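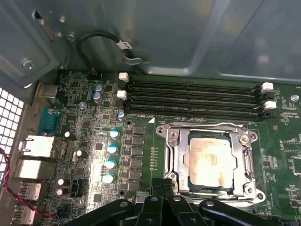 Placa-mãe verde no gabinete aberto, com os slots de memória vazios.

Pesquisar chamados... Buscar
Imprimir | Enviar por e-mail

Sexta-feira, 30 de outubro de 2026
Por Catherine Nisbet

Chamado: Flusell fecha sozinho ao gerar o relatório mensal

Olá, pessoal da Stolport! Antes de mais nada, obrigada pela paciência com as minhas mensagens compridas - sei que este chamado já deu voltas. O Flusell abre bem, aceita o login, mostra os clientes, e quando peço o relatório de maio ele chega a 40% e fecha, sem aviso nenhum.

O que já tentei: reinstalei o programa, limpei a pasta temporária (tinha quase 200 arquivos!) e repeti o relatório quatro vezes, sempre com o mesmo resultado. No computador da filial Lindsay acontece igualzinho, então deixei de desconfiar da minha máquina.

Atualização: o suporte da Brinari pediu para exportar só a primeira quinzena e funcionou. Na segunda, o erro voltou. Achei nove lançamentos com a data em branco, corrigi um por um e o relatório saiu inteiro - que alegria! Falta saber por que o sistema aceita lançamento sem data. Deixo o chamado aberto até vocês me responderem, e um abraço a todos.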